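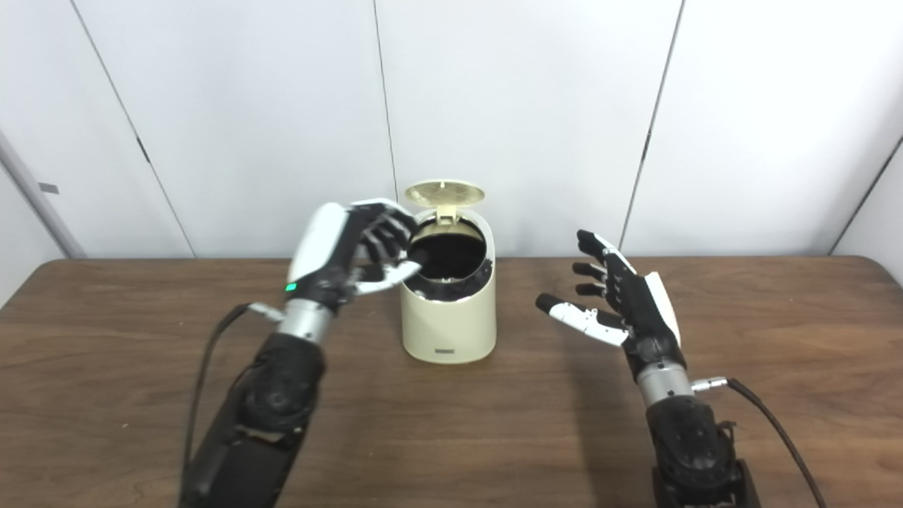 Noditz, November 6, 2022

The robotics club has moved on to trash cans. For most of the fall we were on cups and blocks, and the general feeling in the group was that we'd had enough of cups and blocks. I've put off writing about it because I wanted to wait until we had a result, but the results are coming in slowly and the notes are piling up, so I'm going to write down where we are.

The task is called "lid and drop" on our sheet. There is a small can on the table with a flip lid. The lid has to be opened, something has to go in, and the lid has to be closed again. Each of those is scored as its own step, and then there is a score for the whole thing done in one go without a person reaching in. We are entering it at the Zollham student meet in May, in the two-handed division, which we have never entered before. Last year we did one-handed sorting and came in 13th.

The can is cream colored and small enough for a desk. We went through a few before settling on it. The first was a foot pedal type, and once we took the pedal out of the plan there was no good way to get the lid up. The second had a lid that swung both ways and gave us no clear "open" to score. With the one we use now the lid stands up behind the opening once it's tipped back, so you can tell from across the room which state it's in. It is also very light. A light can slides when you push on it. We talked about weighting the bottom, but the rules say household objects have to be used as bought, so that was the end of that.

The way we've split up the work is left hand for the rim and the drop, right hand for the lid. After the lid is open the right hand is supposed to back off and wait out to the side, open, well clear of everything. That waiting position took us longer than I'd like to admit. In the early runs it was too close in, and when the left hand came over the top the two would get in each other's way. We moved it out a little at a time until the collisions stopped. It costs us time on the close, because the hand has farther to come back, but a slow close scores the same as a fast one as long as you're under the limit, and the limit is 70 seconds.

The fingers are the other thing. People who visit always watch the arms, but nearly all of our trouble is in the last inch. The left fingers have to bend down over the rim far enough that whatever they're holding falls inside, and the thumb sits right at the front edge of the can while they do it. If the thumb is a little too far forward, it bumps the can, and the can moves. If it's a little too far back, the grip opens early. We keep a notebook of thumb positions, and it is the dullest notebook I have ever had anything to do with. It's also the most useful thing we have.

For objects we have been using wadded paper, a bottle cap, and a short piece of foam pipe cover. Paper is the easiest. The bottle cap is the worst, because it can stick to a fingertip and ride back out again. We had four runs in one evening where everything looked right and the cap was still on the finger at the end. The judges at Zollham pick the object on the day, so we can't skip it.

The software side is run by the older students, and I won't pretend to follow all of it. What I know is that every run gets logged with a number and a short comment, and that we are up to run 3473 counting everything since the club started keeping the log. Some of the comments are better than others. "Bad" is not a comment. If you are a new member and reading this, please write down what happened, which hand, and at what step. It takes a minute and somebody will need it later.

We got a small grant from the Siddiqui Fund in the spring, and most of it went to cables and spare finger joints. I know cables are not an exciting thing to spend a grant on. But each wrist has one hanging off the side, and if it snags you lose the evening. The current routing leaves a loop with some slack in it so the wrist can turn. Before that we had them pulled tight and neat – it looked better and worked worse.

A word about the table, since a parent asked. Yes, it stays where it is, and no, it can't be used for the bake sale. The position of the can is measured from the table edge and moving the table means starting that over.

Between now and the winter break the plan is to get the open step reliable from 4 starting positions instead of one. At the moment we can only do it with the can straight on. Turn it a bit and the right hand goes looking for the edge of the lid in the wrong place. After the break we'll start on the full sequence, and in the early spring there is a practice day with the Preltia club, who have done the two-handed division before and have offered to let us run on their timer.

Meetings are at the same time as before. Bring closed-toe shoes and a snack if you're staying late. The side door is locked after six, so come in by the front.

Print this post | E-mail this post

Home | About | Club Log | Photos | Archive | Contact

Recent posts
Zollham rules for the two-handed division, first read
Cups and blocks: what we learned
How we fixed the squeak in the left elbow
Spring grant, and what we spent it on
Thirteenth place and a long drive home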